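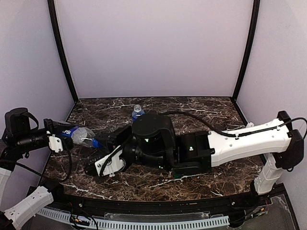
Issue 18, page 4

Container Recovery at the Marchuk Building: An Interview with Jinfeng Yao

The Office of Materials and Waste at Orach has published a revised guide to the recovery of beverage containers in shared workspaces. The guide takes effect in September and applies to every floor of the Marchuk Building, including the kitchens, the meeting rooms and the worktables in the east wing. Jinfeng Yao, who has managed the Office for 4 years and wrote most of the revised text, met with the Bulletin to discuss what has changed and what staff will be asked to do.

The first matter raised was the single-use water bottle, which takes up more than a third of the new guide. Yao was asked whether an item so familiar needed that much attention.

"It is the item we get the most questions about," Yao said. "People know that it goes in the blue bin. What they want to know is whether the cap stays on, whether the label has to come off, and whether they can crush it. The old guide answered the first question two different ways, on two different pages."

Under the revised guide, the cap is to be screwed back on before the bottle goes into the bin. The previous instruction, which dated from an earlier hauling contract, asked for caps to be collected separately in small tubs beside the sinks. Those tubs will be removed over the summer. According to Yao, loose caps fell through the screens at the sorting facility run by Havmont, the current contractor, and were lost along with bottle tops of every other kind.

"A cap by itself is too small for the line," Yao explained. "A cap on a bottle travels with the bottle. The two plastics are separated later, after everything has been ground and washed, and we do not need to do that work for them in a kitchen."

Labels may also be left in place. Yao acknowledged that many members of staff have grown used to peeling them, and that some departments made a point of it in their own posted notices. The Office does not object to the practice but no longer requests it. A printed film label of the ordinary wraparound type is removed during processing. Yao asked only that adhesive notes, tape and name stickers added by the user be taken off first, as the glue on these is stronger and leaves a residue on the wall of the bottle.

The discussion turned to liquids. The revised guide permits no more than a small amount of water to remain in a bottle placed in the bin, and none at all where the drink was something other than water.

"We used to say 'empty and dry,'" Yao said. "I asked my own staff how they would dry the inside of a bottle, and I did not get a serious answer. A little water at the bottom does no harm to the load. What we cannot have is a bottle that is half full. It adds weight, it leaks when the bag is tied, and then the paper in the next bag is ruined as well."

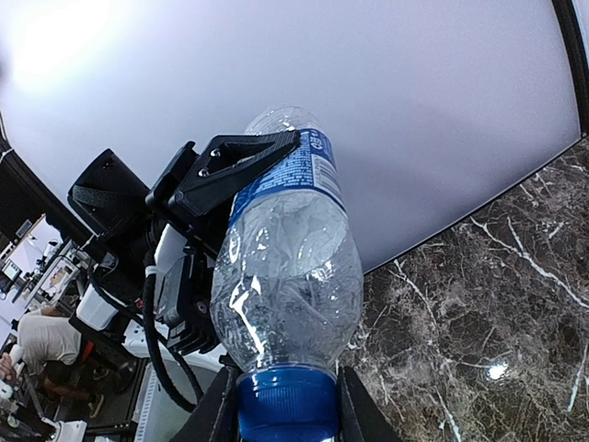
Crushing is permitted, with one condition. A bottle may be squeezed or twisted by hand to reduce its volume, but it should not be pressed flat. Yao said that Havmont had raised this point twice in writing. Containers flattened into a sheet are liable to be read as paper by the equipment that separates flat items from round ones, and they end up in the wrong bale. A bottle that has been crumpled and still has some body to it gives no trouble.

"Squeeze it once, put the cap on, and leave it at that," Yao said. "The order is practical. If the cap goes on first, the air has nowhere to go, and you will be standing there for some time."

Asked about the worktables, Yao noted that the guide now contains a separate section on surfaces. Several rooms in the Marchuk Building have tables with a dark, marble-patterned top, and the Office has received regular complaints about marks on them. Dark surfaces with pale veining hide small spills very well, Yao said, until the water has evaporated and left a ring. Bottles standing overnight are a common source. The recommended practice is to clear all drink containers at the end of each session and to wipe the top with a damp cloth, followed by a dry one. Abrasive pads and undiluted cleaner should not be used. The Office has supplied each room with Trarell cloths, which are to be returned to the laundry shelf on the ground floor and not rinsed in the kitchen sinks.

"I would ask people to look along the table and not straight down at it," Yao said. "With that pattern you can look straight at a drop of water and take it for part of the top. If you bend a little and look toward the light, you see everything."

The Bulletin asked what evidence there had been that the earlier instructions were not working. Yao referred to an inspection carried out in the spring, in which the Office opened 100 bags from the blue bins and recorded their contents. Of these, 13 were rejected outright, in nearly every case on account of liquid. Yao described the result as better than expected, but said that a rejected bag is charged at the general waste rate and that the cost is borne by the department on whose floor it was filled.

No penalties are planned under the revised guide. Departments will receive a short written summary after each inspection, and floors with repeated rejections will be offered a visit from the Office. Yao was asked whether such visits were likely to be welcome.

"They take ten minutes," Yao replied. "We stand at the bin and go through what is in it. Most of the time there is one misunderstanding that explains the whole bag. On one floor it was milk. They had been told cartons were accepted, which is true, and had understood that to mean cartons in any condition."

Yao also confirmed that the position of the bins will change in several kitchens. At present the blue bin often stands by the door, some distance from the sink, and staff who would otherwise pour out a remaining drink tend not to walk back. The new layout places the bin directly beside the sink wherever the plumbing allows. Kitchens on the upper two floors will be rearranged first.

Copies of the guide will be placed in each kitchen. Questions about its contents, and requests for replacement bin labels, should be sent to the Office of Materials and Waste. Requests for additional cloths are handled by the ground floor supply desk, which is open until 4 p.m.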